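4.3 Slipped grasps counted as successes

The first full run of the grasp set gave us a success rate that was too good. Out of 2665 simulated lifts, only 49 were marked as failures, and most of those were plain misses where the fingers closed on nothing. When Huerta replayed a batch of the lifts marked as good, she found objects that had slid down between the fingers during the lift and were hanging by one or two contact points when the episode ended. The checker had passed them all.

The cause was in the success test. Our version, taken over from the Bradik code base, asked two things: is the object above its start height, and are both fingers reporting contact? An object that is slowly slipping meets both conditions right up to the moment it drops. Since the episode was cut off as soon as the arm reached its top pose, the drop fell outside the recorded time and never reached the log.

Knobby objects were hit hardest. Their collision shapes are built from convex pieces, and a finger pad can rest on the point of one piece while the rest of the pad touches nothing. The solver then gives a contact force that jumps from step to step. On smooth objects we saw the same fault, but less often. Figure 6 shows a lift of one of the knobby objects.
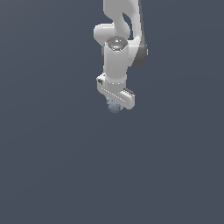 Why not simply raise the friction until the slipping stops? Higher friction would hide the fault in simulation and leave it in place on the real arm, where the pads wear and the grip gets weaker over time.

Figure 6. Small pale blue object held by the gripper, rendered against the plain background used for replay.

We changed the test in two ways. First, the arm now holds its top pose for 1000 extra physics steps before the result is read. Second, we track the pose of the object relative to the hand and mark the lift as failed if it drifts by more than a set limit during the hold. Jaramillo also added a log entry for the number of contact points per finger - this does not affect the result, but it makes bad cases much easier to find.

The hold makes each episode longer, with an added cost of up to 22 percent in run time. We accepted this. Policies trained on the old labels had learned shallow grasps near the fingertips, and we discarded them. All results in Section 5 use the new test. The older numbers in our November report should not be compared with them.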